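The folding job is changing, and the pay should too
by Mireille Charpentier
June 24, 2023

I ran the folding side of a hotel laundry for 10 years before I moved to Rakengate, where the linens and uniforms of 25 small clinics come through the door. People assume the machines took over this work long ago. Washing and drying, yes. Folding a T-shirt is still done by hand almost everywhere, and the companies that want to automate it have had to come and ask the folders.

What they ask for is a new kind of shift. You hold a gripper in each hand and handle clothes on a bed or a table with those in place of your fingers. The recordings go to train a robot. Sunita Jaiswal, who folded next to me for years, now spends three mornings a week on it for a firm called Zoson. She says the first week was like learning to eat with someone else's hands.
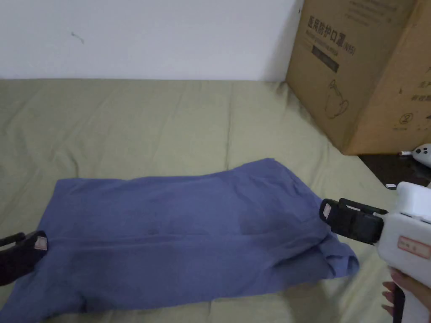
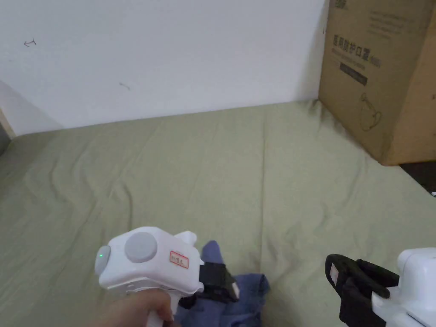

A blue T-shirt on a green bedsheet, handled with the grippers.

What the skill is worth

Sunita is slow with the grippers and fast without them. Her supervisor, Satish Thakur, first put her on a per-item rate, and she earned less than she had on the folding line. She complained and was moved to hourly pay. I think that should be the rule everywhere. A worker paid by the piece will hurry, and a hurried fold is a poor thing to teach a machine.

The bigger question is what happens afterward. Heino Dzene, our plant manager, tells me the robots will take the dull items and leave people the difficult ones. Maybe so. But the dull items are where new hires learn, and where someone with a bad back can get through a long day. Take those away and the job that remains is harder — with the same wage, unless somebody writes a different one down.

I am not against the machines. My own wrists would have been glad of them. I want the folders who trained them to have first claim on the jobs of running and checking them, and I want that in the contract before the first one is switched on. At Rakengate we have asked for an answer by October.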